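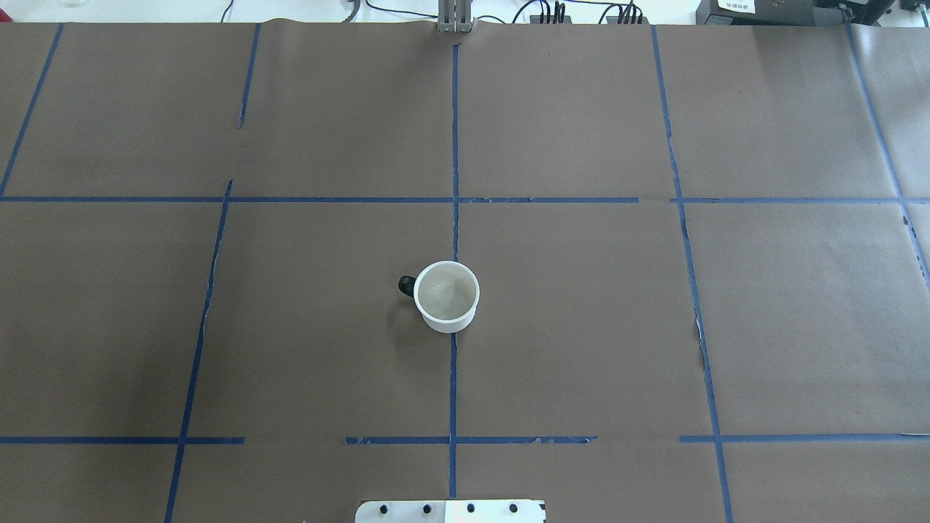
I finally swapped the trigger in my bolt gun. The old one broke at 4 pounds on paper and felt like more. The new one is a Vundham single stage, set at 24 ounces, and the job took one evening with two punches and a small hammer.

I fired 8 groups at the Borura range in November. The flyers I used to blame on the barrel are mostly gone. Jean Buchanan shot it too and wants one for her own rifle.

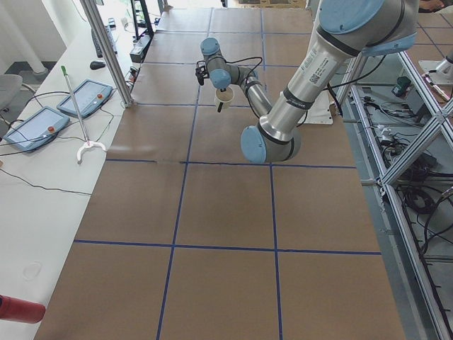
Do you need to re-zero after changing a trigger?

Check it. Mine moved a little to the left because I had been pulling shots for years and dialing around it.

Next up is the stock, which still has a loose rear action screw.

2 comments | 8 shares
Contact | © Trara Rifle Notes | Back to top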